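Revham hospital opens stitching course for nurses

February 8, 2020 – The hospital in Revham will begin an evening course in wound closing this April. There are 50 places, and 7 of them are kept for nurses from Flivotstead.

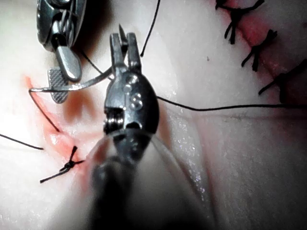 Who can apply

Any nurse with a permanent contract may apply. The course leader, Zubaida Shaikh, hopes that also the night staff will come.

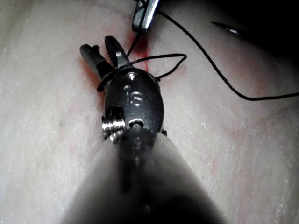
The fee is paid by the Lakatos fund, which gave 2,130 pounds for it. Books are not included. 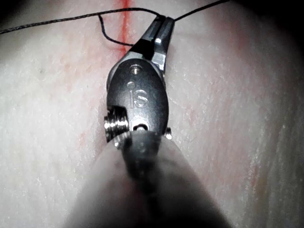 Emese Gulyás, a ward nurse, has waited for such a course a long time. "Until now we had to travel – and the last bus is early," she said.
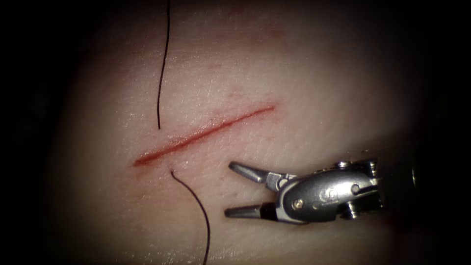 Cut and black thread on a synthetic skin pad.

Forms are at the main desk.

7 shares | 0 comments
Contact | Back to top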